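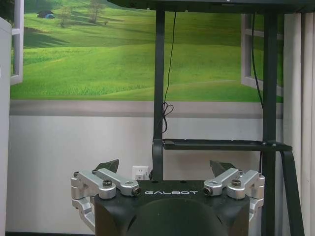

Trulter Gripper Kit

The Trulter is a two-finger gripper kit sold by Okex, a small parts shop that also does the Marus wrist mount. I look after this entry and I've had my own kit since October, so expect a few opinions mixed in with the facts!

Design

Grippers of this general type have a central housing with a metal linkage on each side, and the linkages carry the finger pads (the one at the top has GALBOT across its housing and dark gray pads with angled tips). The Trulter follows the same plan. Its pads come off with two screws, and I've swapped mine more times than I'd like to admit.

What you get

The basic kit costs $344 and has the gripper, one set of pads and a cable. The full kit is $799 and adds the Marus mount, spare pads and a year of Wolde, the repair plan. I bought the basic one and ended up ordering spare pads anyway, so do the math first.

In use

Mine has done nearly 600 hours of picking up jars, socks and cardboard boxes. Socks are still hard work. The bolts on the outer knuckles like a quick check every couple of weeks, and the manual is pretty thin on that, though the folks at Okex answer email fast.

See also

Marus wrist mount
Wolde repair plan

Last updated 18 May 2024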